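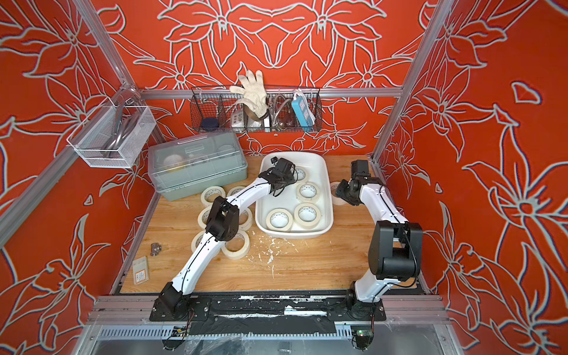 Masking tape rolls on the table and in the white tub.

Storing masking tape rolls flat in an open tub: will the edges stick or pick up dirt?

Asked by Harish Kotian, March 11, 2024
Viewed 692 times
Filed under: storage, tapes and adhesives

I am sorting out the consumables for a shared workroom in Kurkthorpe. The masking tape has been lying about on the table for months and I am moving it into a white plastic tub. It is general-purpose cream paper tape on a card core. The tub is rectangular with fairly low sides and has no lid. The rolls go in flat, core facing up, in a single layer.

My questions:

Is flat the right way round, or should the rolls stand on edge like they do in the dispenser boxes?

Does a tub with no lid matter? The room is heated in the daytime and off at night. It gets down to 5 degrees in a cold spell.

Some of the older rolls already have dirt on the side faces. Can that be removed, or do I treat those rolls as scrap?

The alternative container is a storage box with a clear hinged lid, which is also on the table. It would take some rolls but is used for something else at present, so I would need a decent reason to empty it.

I have looked through the older threads on parcel tape. They mostly deal with plastic film tapes, and I don't know how far that carries over to paper.

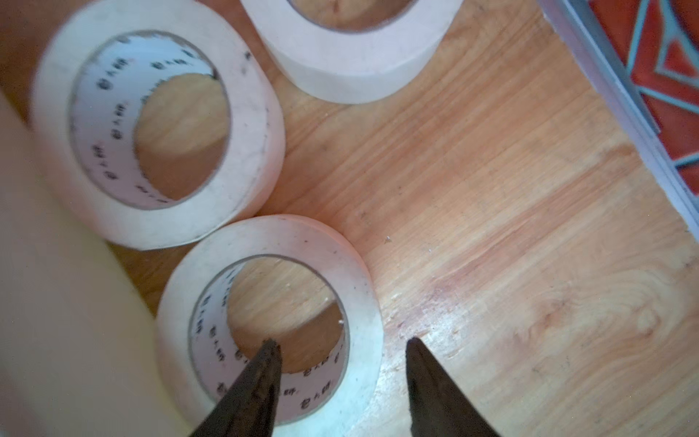
Dirt on the side face is the part I am least sure about. The adhesive runs right to the edge of the tape, so the side of the roll is faintly tacky and holds on to whatever it touches. The nearest roll here has small dark specks and smudges on the outer band, and there are a few white crumbs on the wood inside its core. When I use a roll in that state I get a slightly ragged edge in the paint line. I can't tell if the specks cause that or if the tape is simply old. The cores have printing on them but I can't find a date code.

Edit: in reply to the comment, the tape is used for painting and for labelling. Labelling doesn't need a clean edge.

2 answers

Muthu Alva (reputation 3845)
Accepted answer

Taking the points in order.

Orientation. Flat is correct for anything kept longer than a few weeks. A roll standing on edge carries its own weight, plus anything on top, on a narrow strip of the outer layers. Paper tape on a card core will go slightly oval under that. An oval roll still works by hand but it unwinds in jerks, and the jerks are where paper tape splits. On edge in a dispenser box is fine when the box is full, as the rolls support each other and it gets used up. Half-empty boxes are where the flat spots come from.

Stacking. A single layer needs nothing between the rolls. If you go to a second layer, put a sheet of silicone release paper between the two. Baking parchment does the same job. Plain paper is not suitable, it bonds to the side faces over time and tears when you lift it. I use Kanmont release sheets but only because we had a pack left over from another job.

Sides touching. Outer faces touching each other is not a problem. The outer face is the non-stick backing. It is the flat faces, the ones with the edges of all the layers showing, that hold on to things. In a tub the lower of these sits on the plastic. Smooth plastic releases well enough. Bare wood is worse, mainly for the dust on it. If the tub has been used for anything gritty, wash it and dry it fully first.

Temperature. Short spells at 5 degrees do no permanent harm that I have been able to find. The adhesive goes stiff and the tape feels as if it has lost its grip. Bring it into the warm the day before it is needed. Heat does more damage. Over a radiator or on a sunny sill the adhesive softens and creeps out of the sides, then it collects dirt faster and the layers start to fuse. Check where the tub is going to stand at midday as well as at night.

Lid. Desirable, not essential. Dust settles on the upper side face at a steady rate in a room where anyone sands or cuts. A lid stops that. So does a clean tea towel or a sheet of card cut to size. I wouldn't empty the hinged box for it.

Cleaning. Don't use solvent. White spirit gets between the layers and ruins the roll a good way in. For loose dirt, press a length of fresh tape on the side face and lift it off, and repeat until it comes away clean. Embedded specks will not come out. Mark those rolls on the inside of the core with an L and keep them for labelling, where as you say the edge doesn't matter.

Age. To test an old roll, discard the first full turn, then pull off an arm's length at a slow steady rate. If it comes away in one piece with an even edge, use it. If it splits or leaves slivers on the roll, try once more further in, then bin it. I have had Bandix rolls pass this after years in a cupboard and newer ones from a van fail.

Comments

Harish Kotian: Thanks. What about the rolls with only a little left on them?

Muthu Alva: Keep them at the front and use them first. Same treatment otherwise.

Unnithan

I just hang mine on a broom handle between two hooks. never had an issue with dirt, they get used too fast. Tub is fine as well I expect. You could put them in a freezer bag if you're worried.

Comments

Muthu Alva: A handle is acceptable for rolls in daily use. For storage it puts the load on the top of the core, so the same objection applies as standing on edge. Seal a bag only in a dry room.

Unnithan: fair enough, mine don't last long enough to go oval

Follow-up from Harish Kotian

I have gone with the tub and kept it to a single layer. The hinged box stays as it is, with the white bowls and dishes in it. A sheet of card will do for a cover. I'll do the pull test on the older rolls in April when the painting starts, and sort out the labelling ones then. 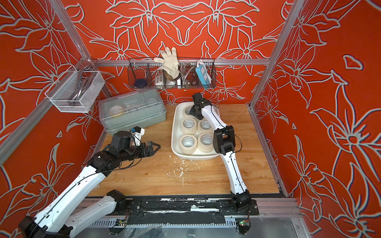 Rolls lying flat in the tub, storage box to the left.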